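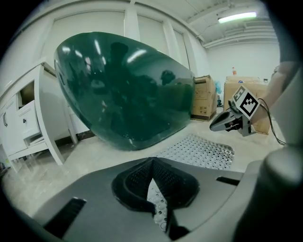
Bathroom drawers and shiny tubs: what I've learnt the slow way

I've been meaning to write up my bathroom notes ever since the kitchen page got so long, so these are them, in no order at all. Most came out of redoing our own bathroom last August and then helping my sister with hers, which has the sort of glossy coloured bath you fall in love with under showroom lights and then have to live with.

Dark baths and water marks

I do love a deep green bath. I'd have one tomorrow if our floor would take it! But a dark gloss finish shows you every light in the ceiling and every dribble down the side as well, so you need a routine. Mine (well, my sister's) is a soft cloth wrung out in warm water with a drop of washing-up liquid, then a second cloth to dry it straight away. Work from the rim downwards. If you let it drip dry in a hard water area you'll be chasing white spots all week.

Keep cream cleaners off it, and the green side of the sponge too. I took the shine off a black basin that way years ago and it never came back.

To check whether you've missed a patch, crouch down so the ceiling lights streak across the curve and look along it. Smears you'd swear weren't there will jump out at you. Do the outside as well as the inside, especially low down where it curves under, as that part collects a tidemark of dust and hair.

Under and behind

Get a vanity on legs if you possibly can. Ours is a white one from the Porberg range and I can get a flat mop right under it, splayed legs and all, though you do have to go in at a slant or you knock the back ones. The one before sat flat on the floor and when we pulled it out I found an earring, a lot of fluff and a bottle top from heaven knows when.

White legs scuff. A damp cloth with a bit of bicarb gets most of it off, and for the rest I keep a tiny pot of matching touch-up paint in with the light bulbs.

Drawers that won't shut properly

Before you blame the runners, take the drawer right out and look behind it. Nine times in ten a flannel or a tube of something has gone over the back. If it's still stiff, hoover the runners with the narrow nozzle and rub a candle stub along any wooden bits. Little round knobs work loose with wet hands tugging at them, so hold the screw from inside and give the knob half a turn now and then. A dab of clear nail varnish on the thread keeps it put.

I line my drawers with offcuts of vinyl floor. Lasts for ages and you can wash it in the bath.

Open shelves

An open compartment above a drawer looks lovely with two folded towels in it and dreadful with fourteen half-used bottles (ask me how I know). I keep one basket in mine, and when the basket is full something has to go. If the inside is a wood colour, don't stand wet things straight on it, put a saucer under the soap. Rings are a nuisance to shift. Mayonnaise left on for an hour has worked on mine, oddly enough.

Cupboard handles

Long thin metal handles get grubby on the back, where your fingers go. Thread an old stocking behind and pull it to and fro like you're polishing shoes. Takes seconds.

Measuring up

Write down your sizes before you go shopping. Our long wall is 1241 mm from the door frame to the pipe boxing and the cabinet I nearly bought from Giluvari was wider than that once you counted the handles. Leave yourself room to open the drawers fully, too! I cut a newspaper shape of the drawer pulled out and laid it on the floor, and it saved us from putting the bath roughly 40 mm too close. Masking tape does the same job if you don't take a paper.

Next time I'll do grout, as I've had a lot of questions about it and I've finally found a brush I like.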